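Zudis is hiring 2 freelance writers for its celebrity and odd-records pages. You will file 5 short posts a week on extravagant clothes, unusual collections and people in the public eye. Remote work, paid monthly. Clear English and careful fact-checking are required. Send two writing samples to Corina Pfister by Friday, November 29, 2024.

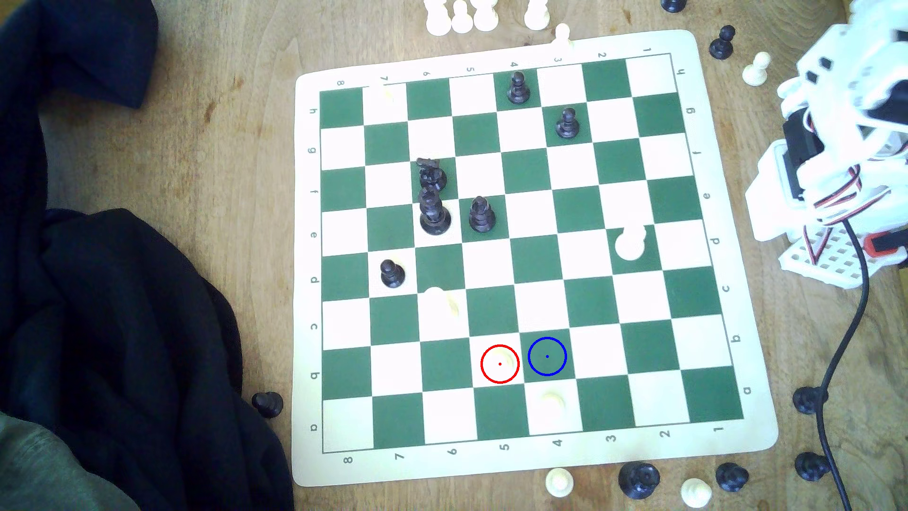
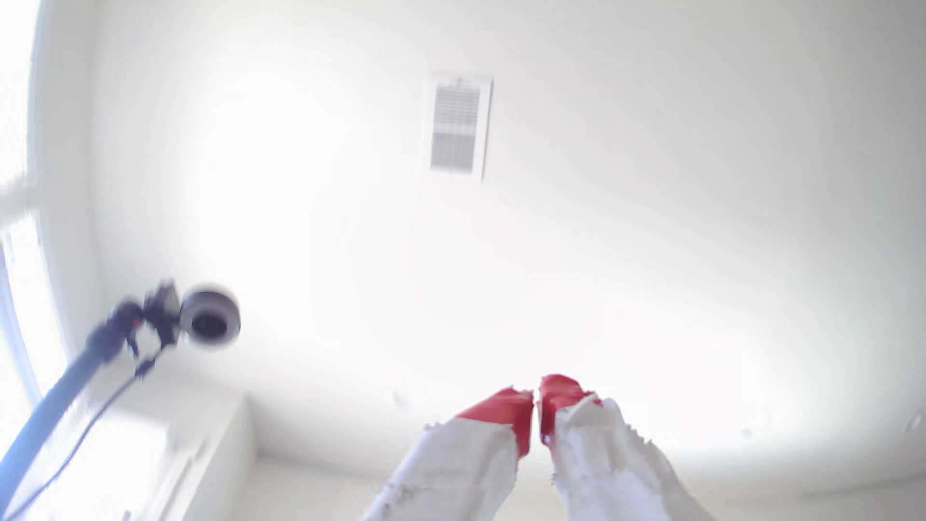 Chessboard (first photo); ceiling vent (second).

Contact Zudis | Copyright Zudis | Back to top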